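# Why Is There a Hairbrush in With the Tomatoes?

Every home has one. It might be a drawer in the kitchen, a basket at the bottom of the stairs, or a box in the hall that was supposed to go to the attic in April. Whatever it is, it's full of things that have nothing to do with each other. There's a battery and half a birthday candle. There's a key that opens nothing.

Grown-ups call this "the junk drawer," or "stuff," or, if guests are coming, they don't call it anything and just lean on it until it shuts.

Sorting is how we get out of this mess. You have been doing it since you were a baby, when you sorted the entire world into Things I Can Chew and Things I Have Not Chewed Yet.

## What sorting is

Sorting means putting things into groups. To make a group, you need a rule. "All the red ones" is a rule. "All the ones you can eat" is a rule. "All the ones my sister wants" is also a rule, although you may have trouble at dinner afterward.

The odd part is that the same pile can be sorted lots of ways and every one of them can be right. Take a tomato, a fire truck, a banana, and a yellow sock.

- Sort by **color** and the tomato goes with the fire truck, and the banana goes with the sock.
- Sort by **can I eat it** and the tomato goes with the banana. The fire truck and the sock are left looking at each other.
- Sort by **does it have a partner somewhere** and the sock is alone, which is the usual fate of socks.

Nothing about the tomato changed. The rule changed.

## The Great Noddale Button Argument

In the town of Noddale there is a small museum with a very large jar. The jar holds 1,835 buttons, left by a tailor who never threw one out. Two cousins, Dorian Charpentier and Baptiste Renaud, were asked to sort them over summer vacation. I suspect somebody wanted them out of the house.

Dorian sorted by color. This went nicely until he got to the greenish-blue ones, or possibly the bluish-green ones. He made a pile for those. Then he made a pile for the ones that didn't fit in that pile. By lunchtime he had 60 piles and had run out of table.

Baptiste sorted by the number of holes. Most buttons have two holes or four, so he finished quickly and went around looking pleased with himself. Then the museum asked him to find a small brown one, and he had to go through 590 buttons to get it.

So who did it better? It depends on what you want to do next. Dorian's way is good if you've lost a button off a red coat. Baptiste's way is good if you want to be done by lunch. In the end they sorted by color and *then* by size, argued about the bluish-green ones for two more days, and were given a sandwich each.

## How your hands know

You can sort with your eyes shut. Try it with a spoon, a sponge, and an orange, and you'll get all three right in no time. Your fingertips notice whether something is hard or soft, smooth or rough, heavy or light. Your brain does the rest, and takes all the credit.

Hands also change shape before they get there. Watch yourself reach for a pencil, and then for a melon. Your fingers get ready on the way. You also squeeze each thing a different amount – barely at all for an egg, quite a lot for a jar lid that your uncle says he "already loosened."

This is why a mixed pile is slower work than a pile of blocks. With blocks, you make the same grab again and again. With a pile of household odds and ends, every item wants a different one.

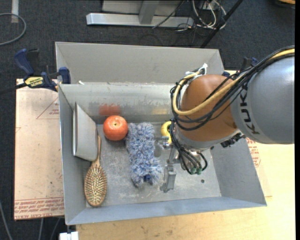
A tomato is round and smooth, so it needs a gentle hold from the sides, and it bruises if you're rude to it. A fluffy duster is mostly air, and you have to squash quite a lot of fluff before you find anything to hang on to. A wooden hairbrush is easy by the back and a nasty surprise by the bristles.

They also don't belong together, unless your rule is a strange one. Try making one up. "Things you would not want to find in your bed" covers all three. "Things with hair on" lets in the brush, if it hasn't been cleaned lately, and leaves the tomato out. I hope it leaves the tomato out.

## Try it yourself

You'll need a mixed-up pile, a floor, and a person to argue with.

1. Collect ten small things from around the house. Ask first. Nothing sharp, and nothing alive, which includes your brother.
2. Sort them into two groups. Don't tell anyone your rule.
3. Get your person to guess it.
4. Push everything back together and let them have a turn with a new rule.
5. Keep going until one of you can't think of another.

The record in our house is held by my niece, whose last rule was "things that would be angry if they were people." The stapler was in. So was the cheese grater. We talked for a long time about the pinecone.

When you're finished, everything goes back where you found it. If you can't remember where that was, there's a drawer in the kitchen. Lean on it until it shuts.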